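Skarkine Portable Radio Frequency Detector

Print | E-mail
4th November, by Ladi Shehu

The Skarkine is a hand-held detector for security teams who must check meeting rooms, hotel rooms and vehicles for hidden transmitters.

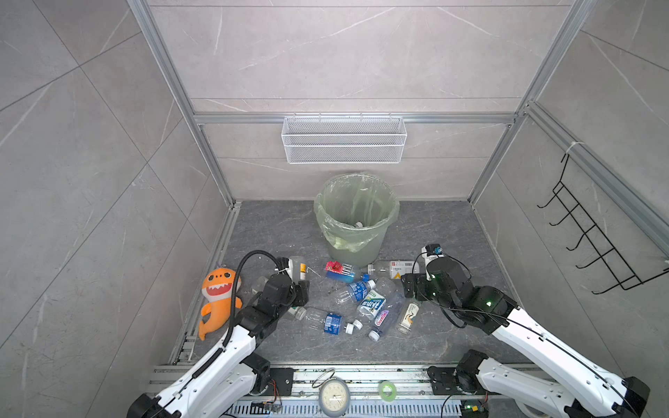
Caldeira wrote to us that their team in Wiltthorpe now finishes a normal office in one evening, and that they would like a louder vibration alarm for work in noisy buildings. This alarm is stronger in the units delivered since March.

The detector shows the strength of the signal on a bar display with seven levels. The operator can choose between three modes: sound, vibration or silent. In silent mode only the display is working, so a person in the next room does not hear that a search is made.

Two antennas are supplied. The short one is for close search of furniture and sockets, the long one is for the first walk through the room. Both are made by Dusitz and can be ordered again separately.

The battery is charged from the mains or from a car - the cable for the car is included. Please switch off your own mobile phone before you start, otherwise the detector will find it first.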